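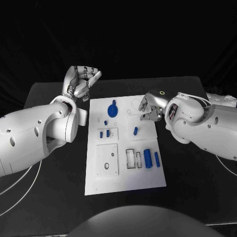

The second issue of the Lilon peg board is now in use at Dotside and replaces the first for all assembly work. The outline is unchanged, so existing storage trays still fit. The surface is white, as before, and the board is laid on the dark grey table with the black curtain drawn across behind it. That arrangement is now the standard one and should not be varied between sessions. Trials on a pale bench gave poor contrast along the board edges, and anything left on shelving at the back tended to find its way into the records.

Most of the changes are to the parts. The old set mixed several colours, which made it easy to describe a layout over the telephone but hard to replace a missing piece with the right one. The main parts are now blue throughout. Pegs are supplied in two lengths, short and long, and the bore of each hole has been opened slightly to take up variation between batches. Under the old tolerance a peg from one batch could be a push fit in one board and fall through another. Boltby, who cut both issues, have agreed to keep a reference peg of each length and check every batch against it before dispatch.

The gear disc needs more care than the pegs. It must sit flat before anything is added near it. A disc resting on a burr will look correct from the front and still rock when pressed at the rim. Press at four points, evenly spaced, and lift the disc and clean the seat if any movement is felt. A dry brush is enough. Solvent lifts the marked outlines from the board surface and has already spoiled one board from the first issue.

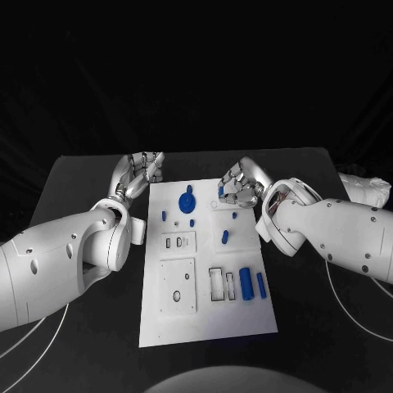 Loose parts should be set down within reach and kept clear of the marked outlines, so that a part waiting to be placed is not recorded as one already placed. Small pieces are the usual difficulty. They roll when knocked and are slow to find on the floor under the curtain, where 38 pegs were recovered when the Owen room was last cleared. Any part that has been on the floor goes back through inspection before it is used again.

Layout sheets for the second issue are numbered from the far left corner of the board, working towards the operator's side. First-issue sheets ran the other way. The two are easily confused, and the old sheets should be withdrawn and destroyed, including copies kept in drawers. The new ones carry a grey bar along the top edge.

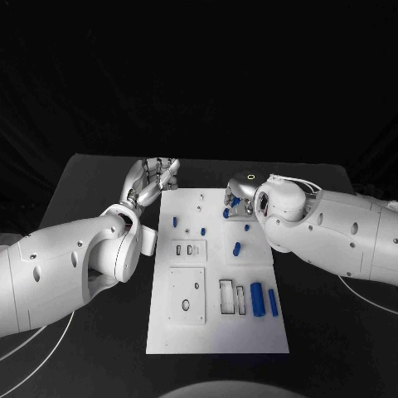 Second-issue Lilon board on the grey table, with two of the small blue pieces at the upper right.

Boards and parts may be drawn from the Dotside store from 24/02/2022. Requests should state the number of boards and whether spare long pegs are needed, as these are packed separately. First-issue boards in good condition will be accepted back until the end of May. Parts from the two issues must be returned in separate bags.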